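Pusher arm skips over the blocks instead of pushing them, board moves too

Posted in Home Builds > Arms and Grippers
Viewed 785 times

dowel_and_dirt

Building a tabletop pushing rig in our shared shop, second month on it. Arm is mounted over a perforated table, straight rod pointing down for a tool, no gripper. Idea is a camera on a stand finds the blocks and the arm shoves them into groups by color. Code side is Pronov scripts on an old laptop, motion controller is a Perrin board I got with the arm.

Problem 1: rod tip height. If I set it low it drags on the wood at the far end of the board and I get a squeal and then a fault. If I set it high it rides against the tops of the short blocks and tips them. The tall ones are fine either way. I have tried a bunch of heights and no single number works for the whole board.

Problem 2: the board creeps. It was just sitting on the table with rubber feet from the drawer. After maybe 14 pushes it has rotated enough that all my positions are off and I have to re-teach the corners. Tried double sided tape, held for one evening.

Problem 3, maybe the same thing as 1: blocks spin off the tip when I push anything that isnt square. Cylinders are the worst. Star shape is weirdly ok.

Board is a glued up panel, nothing fancy. Blocks are a kids set. Don't want to buy a force sensor if I can avoid it. Error on the screen is 1805 if that means anything to anybody, the manual is not much help.

benchtop_lurker

Get a force sensor. Position only is always going to fight you. I had the same thing on a Zitier arm and gave up on it.

Also whats the payload, you didnt say.

Yannick Arnaud

Can be done without a force sensor, I've been pushing blocks around at home all winter with plain position moves. Going by your three in order, typing fast before work so sorry for the mess.

Height. Your board is not parallel to the robot's idea of flat. Mine wasn't either. Don't look for one number, teach a plane. Jog the rod down over three corners of the board with a piece of printer paper under the tip, stop when the paper just drags, write down X Y Z each time. Then fit a plane thru those and add your clearance on top, mine is a couple of sheets of card. Every push height comes off the plane, not off the base. If Pronov has a user frame command use that and let it do the math — mine did, took me a week to find it in the menus.

Check the fourth corner afterwards. If that one is way off then the panel is cupped and no plane is going to save you, flip it or get another.

Rubber feet: take them off. They squash when the tip leans on the board and you lose whatever you just taught. Wood flat on the metal.

Creep. You have a table full of holes, use them! Bolts down thru the holes at the front corners, heads holding the board. Go easy on the wrench or you'll bow the panel and you're back to problem 1. Teach the corners AFTER the bolts are in, I did it in the wrong order twice.

Spinning. Cylinders roll off a round tip if you're even slightly off center. Go slower, and stop every inch or so to look again and re-aim. Short pushes. A flat paddle on the end works better for cylinders but then it's clumsy in tight groups, so I stayed with the bare rod. Come down in open space next to the block and then move in sideways. Never come down in the middle of a bunch.

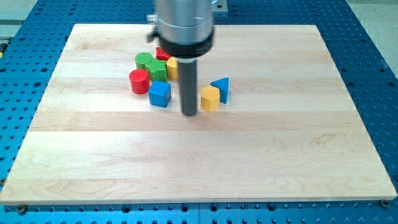
My setup, rod down by the blocks, bolts at the front corners.

Stuff on the left is the group I'm working on, the yellow pentagon and the blue triangle are over on the other side of the rod. Leave yourself plenty of bare board at the front like that, you want room to come around and push from the other side.

1805 I can't tell you, never had it. If it only shows up when the rod is dragging I'd guess some kind of overload trip but thats a guess. Fix the height first and see if it goes away.

One more thing, rod length. Measure it from the flange and put it in as the tool offset. If that's wrong the tip wanders whenever the wrist tilts, and you'll blame the table.

dowel_and_dirt

Feet are off, board is bolted. Did the paper thing at three corners and the fourth was close enough for me. Far end was a lot higher than the near end, would never have guessed by eye. No squeal so far and no 1805.

Cylinders still roll some. Will try the short pushes tomorrow, have to rewrite the loop for that.

Payload is fine btw, its a stick.

rustico_shop_keys

If anyone from the Rustico shop is reading, please put the metric wrenches back on the pegs when you're done bolting things down.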